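Hilo sobre el antiguo cine Kenberg, en la calle del mercado de Prornlow. Lo que sigue sale de los planos de la reforma, de los programas de mano y de dos libros de taquilla.

1/ El aforo de apertura era de 544 localidades: platea y un anfiteatro corto, sin palcos. La cifra figura en el plano y coincide con la numeración de los talonarios.

2/ El anfiteatro tenía 118 butacas. Se vendían aparte, con entrada de otro color y acceso por la escalera lateral. Esa puerta sigue en la fachada, tapiada hasta media altura.

3/ Cabina: dos proyectores de 35 mm con lámpara de arco de carbón, cambio manual cada bobina. La ventanilla de la izquierda está más baja que la otra. En el plano original las dos van a la misma cota, así que la modificación es posterior.

4/ Pantalla: primero lienzo pintado, después perforada, cuando se pusieron altavoces detrás. El escenario perdió fondo con ese cambio y dejaron de programarse variedades entre película y película.

5/ Mes de más entradas en los libros que he podido consultar: julio, con 2.156. Sorprende, porque la sala no tenía refrigeración. Tenía dos extractores en el techo y se abrían las puertas del patio en el descanso.
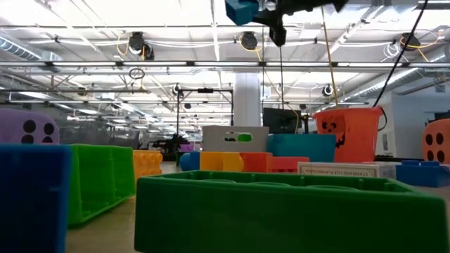
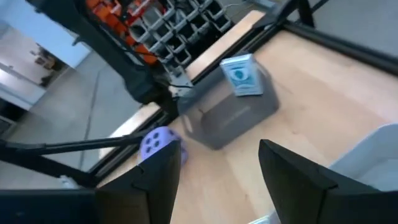
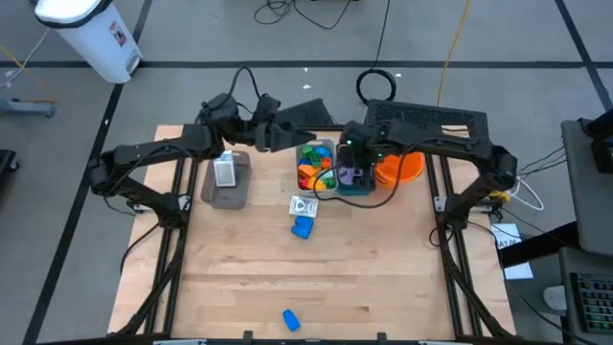

6/ Sobre el nombre. En los programas más antiguos aparece como "Salón Vörös". Kenberg es posterior a la reforma del vestíbulo. He visto publicado que eran dos locales distintos - no lo eran, la dirección y el número de licencia son los mismos.

7/ El cine Herkberg sí era otro local, al lado de la estación. Compartía copias con el Kenberg: las bobinas iban de una sala a la otra en bicicleta y los horarios se escalonaban para dar tiempo al traslado. En los programas se ve un desfase constante entre las dos sesiones de tarde.

8/ Cierre: la última programación que conservo tiene 11 títulos, casi todos reestrenos. Después el edificio fue almacén de muebles. La pendiente de la platea se niveló con un forjado de hormigón, y debajo debería seguir el suelo original.

9/ Me falta documentar el rótulo de la fachada. Tengo el presupuesto (letras de chapa con tubo de neón rojo), pero ninguna foto nocturna. También busco entradas del anfiteatro con la matriz sin cortar.

10/ Si alguien tiene programas de mano de la época Vörös, me interesa sobre todo el reverso, donde iban los anuncios y los precios. Con un escaneo a 300 ppp me basta, mensajes abiertos.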